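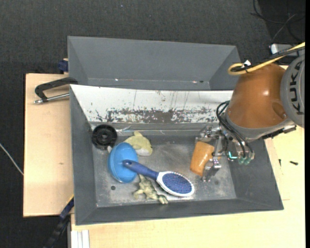
Gray bins on a wooden tabletop, the front one with a worn white far wall.

Search titles, authors Go

Plivside Reader's Guide to the Philosophical Novel, Reinhold Pfeiffer, ed. Gultent, 300 pages

The guide has 28 entries, each on one novel, with a plot outline, a note on the argument and a short reading list. Entries run to 11 pages at most. The cross-references work well - terms are marked in the margin and indexed by page. The glossary is thinner, 43 terms, and "irony" is defined two different ways. Translations are cited without dates. The binding lies flat. Suitable for a first seminar, less so for research. A corrected printing is due in September.

Related
Dallovdale Essays on Fiction
Usman Pocket Glossary of Criticism
Gultent Study Guides: Tragedy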